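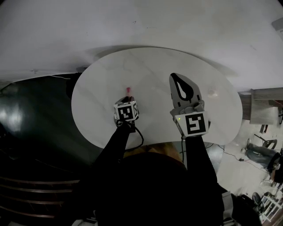 Left gripper round a vial, right gripper open, at the Gralow open day.

Filed under: Out and About, Local Tech

I had a go with the robot hands at Gralow (and dropped things)
2020-07-26

I'd walked past the Gralow building on the Akport road for years without having a clue what went on in there. I think I'd assumed it was something to do with printers. So when the open day notice went up outside I put my name down straight away, and I'm very glad I did, because it was the most fun I've had in an industrial unit in ages!

They were taking people round six at a time, 30 minutes a group, and ours was met at the door by Rui Peixoto, who runs what they call the handling side. He's a very easy talker and didn't mind being interrupted, which was lucky with our lot. We had a quick look at the workshop first (benches, a lot of cable, a kettle I'd describe as historic) and then went through to the bit I'd come for.

What Gralow is working on is getting robot arms to do small fiddly jobs in labs, things like picking up little vials and tubes and putting them down where they're meant to go. I'd imagined somebody typing in instructions for all that. They do some of it that way, Rui told us, but for the fiddly stuff a person does the job first, holding a pair of grippers just like the ones the robot would use, and the movements get recorded so the robot's software can learn from them. They do the same small job again and again, a bit differently each time. He said the dull days are the useful ones.

The demonstration was done at a round white table with a marble sort of pattern, a bit like one you'd have a coffee at. The grippers don't match, which I hadn't expected. There's a compact one in grey and white for the left hand, and a bigger one for the right with soft grey fingers that have a teardrop-shaped hole in them. Each carries a white block with black and white patterns on it, very like those square codes you scan for a menu. The patterns are there so a camera can work out where each gripper is and which way it's tilted. Somebody in our group asked if you could scan one with your phone. You can't, or at least nothing came up when she tried.

The vial they were using is clear with a pinky-red cap, and really small. Watching someone who knows what they're doing, you think, oh well, that's nothing, that's picking up a bottle. Then they let us try.

Reader, it is not nothing. Your own fingers have no feeling in the thing at all, so you're judging it all by eye, and my eye was rubbish. I had two goes. On the first I closed the fingers on thin air just behind the vial, twice over, with great confidence. On the second I got it up off the table and was so pleased with myself that I turned round to show everyone and dropped it. It didn't break. A teenager in our group called it "like a grabber machine but you're the machine", and then did it perfectly first time, obviously.

I asked Rui why they bother with soft fingers when you'd think something stiffer would be more exact. His answer was that stiff ones are fine until you're slightly off, and people are always slightly off. The soft sort bend a bit round whatever they're holding and forgive you. He also said the right hand and the left hand end up doing quite different jobs, one steadying and one working, much as you'd open a jam jar at home, so there's no rule that says the pair have to be twins.

There were some good questions about jobs, as there should be. A man who used to work at Dranow before it closed wanted to know who'd be out of a place if all this comes off. Rui didn't dodge it. He said the labs they talk to can't find people who want to move tubes about all night, and that he could only speak for those, and he'd rather not make promises for everybody else. I'd have liked to hear a bit more on that, and so would the Dranow man by the look of him, but our time was up and the next group was already in the corridor.

We finished with coffee and custard tarts from Simões, which had gone down to crumbs by the time I got there. If you go to the next one, get in an early group.

Gralow are planning a second open day in November, and Rui says they're hoping to have an arm running so that visitors can see the robot do the vial job alongside the people. Places will go up on the notice outside and at the library desk. Children are welcome with a grown-up. Parking is awful, so walk if you can, or use the field behind the garden centre.

Comments (4)

Marjie T
I was in the group after yours! I managed to lift it but then couldn't work out how to let go. My grandson has not stopped going on about it.

pt_walker
Good write-up. Did they say what the recordings are kept for afterwards, or whether visitors' goes were recorded too? I'd want to know before I took my two along.

Lynne from the bakery end
Simões sent more tarts than that, somebody had a pocketful.

oldDranowhand
That was me asking about the jobs. He was straight with me, I'll give him that. I'll be back in November with a longer list.

Got a story for Out and About? Drop us a line using the contact form
All words and pictures copyright of their authors
Back to top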